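Mesus to Open Simulation Lab to Visitors in September

Motaung, 27/08/2020 – Mesus, a developer of software for robotic handling, will hold an open day at its Motaung office in September. Visitors will watch a simulated robot arm work at a table of small parts and devices, and will be able to question the engineers who built the test setup. All demonstrations run in Wakum, the company's in-house simulation program.

The setup models one arm at a wooden table in an ordinary room. A green box stands at the arm's base, and the objects to be handled are laid out on a blue mat. The arm carries a two-finger gripper. Room, table and objects are all computer-rendered, and the same setup can be viewed from several camera positions, including one at the wrist. 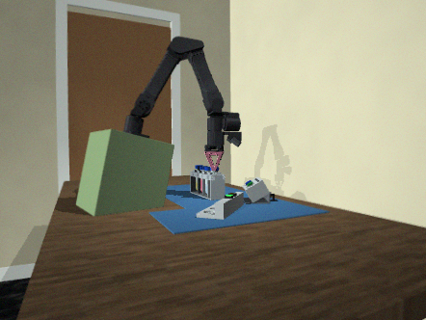 Why show a simulation at an open day when physical arms are available?
A simulated test can be stopped, reset and run again from the same starting point, so visitors can compare two versions of the control software under equal conditions. A failed grasp also costs nothing in broken parts.

The current test series, named Darnel, covers 3,617 simulated attempts. Of these, 3,452 met the pass criteria set before the series began. The remaining attempts were logged as failures and will be part of the program on the day. Mesus will present the failure log in full, sorted by type: missed grasp, slip during transfer, contact with a neighboring object, and time limit exceeded.

An attempt is scored on the final position of the object and on whether any other object was moved in the process. Speed is recorded but does not affect the score. Start positions are varied between attempts within limits fixed in the test plan. 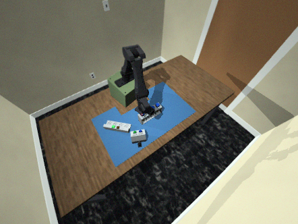
Simulated arm holding a small white device above the mat, with a power strip below.

"The wrist view and the room view give different information, and we want visitors to see both at the same time," said Naledi Xaba, head of testing at Mesus. "A grasp that looks correct from across the table can be off by a few millimeters at the fingertips. We would like people to look at the log with us and ask why a given attempt was scored the way it was."

Each session is limited to 20 visitors and has three parts. The first is a short introduction to Wakum and to the way objects are modeled. The second is a live run, shown on two screens. In the third, visitors may choose an entry from the failure log and have it replayed at reduced speed – with the contact forces plotted alongside if they wish.

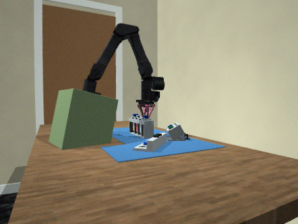

Gripper positioned over a gray block with colored inserts, simulated view.

No background in robotics is required for the introduction. The replay session assumes some familiarity with basic terms such as joint, wrist and contact force, and a one-page glossary will be available at the door. Test plans will be available in print. Source code will not be distributed.

Physical hardware is outside the scope of the open day. Results from simulation do not carry over directly to a real arm, and the company makes no claim on real-world success rates based on the Darnel series. A comparison on physical equipment is planned as a separate project, with its own test plan and its own report. 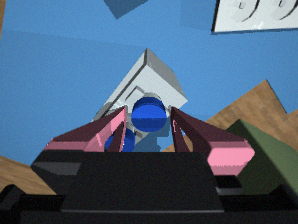

Tumelo, a visitor at an earlier preview session, said the failure replays were more useful to him than the live run, and asked that more time be set aside for them. Mesus has extended the replay part of each session as a result.

Attendance is free, but places must be reserved in advance through the Mesus front office in Motaung. Groups from schools and technical colleges may request a separate session. Session times will be confirmed to registered visitors in writing.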